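**Product Review: Kimwood Shallow Serving Dish, Brown**
Reviewed for the Household Goods Register, September 27, 2021
Reviewer: Úna Brennan

The Kimwood shallow dish is sold as a general-purpose serving and display piece for kitchens, reception areas and staff dining rooms. It is rectangular, brown, and finished with a gloss that leans toward bronze under overhead light. This review covers one dish bought at the regular retail price from the Nic Giolla housewares counter and kept in regular use since March.

**Construction and finish**

The dish weighs 331 grams on our scale. The edges turn up only slightly, and the rim is darker than the interior. On first handling, the rim felt smooth on all four sides, with no burrs or rough spots at the corners. The base sits flat and did not rock on any of the surfaces where it was placed.

The finish is the main selling point and also the main source of complaint. It gives the dish a warmer look than the plain white ware most institutions buy, and it hides light tea and coffee stains well. It does not hide fingerprints. Staff who set out the dish before meetings reported wiping it down each time, and a soft dry cloth was enough for the purpose. Abrasive pads should be avoided; a single pass with one on the underside left a dull patch that did not polish out.

**Use at the table**

The low sides suit items that are picked up by hand: wrapped cookies, sliced bread, sugar packets, whole fruit in a single layer. Small round fruit is less secure. Lemons and limes stay in place while the dish is on a level table, but they will roll toward the rim when it is carried, and the rim is too low to stop them reliably. For this reason the dish should be put down first and filled afterward.

It is not suitable for anything with liquid. Dressed salad and cut melon both leaked over the short side within minutes. The maker's leaflet makes no claim to the contrary, but the word "serving" on the box may lead some buyers to expect more depth.

On a white table the color reads well, and a single lemon beside the dish is enough to bring out the bronze tone.
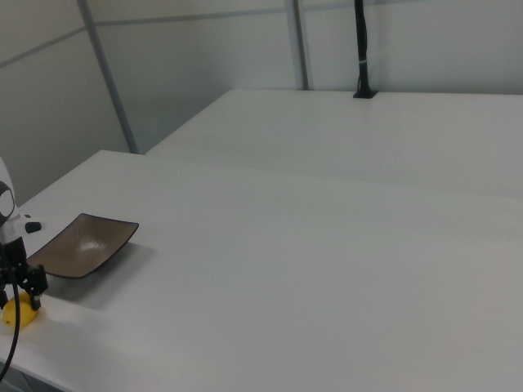 On dark wood the effect is weaker, and the rim tends to disappear. Departments with dark conference furniture may prefer the Uvthorpe tray, which comes in cream and has a higher side — though it is also heavier and takes up more shelf space.

**Cleaning and storage**

Hand washing in warm water with mild soap is recommended. The dish went through the dishwasher 6 times without visible change, but the leaflet advises against it and this review does not recommend it as a routine. Stacking is acceptable with a sheet of paper or felt between pieces. A trial stack without any lining produced fine scratches on the interior surface.

**Ordering**

The catalog number is 1389. Stiltine, the distributor, accepts institutional orders of up to 300 pieces. Replacement pieces may be ordered singly.

**Rating**

Recommended for dry goods and display. Not recommended for wet foods or for service that involves carrying a loaded dish between rooms.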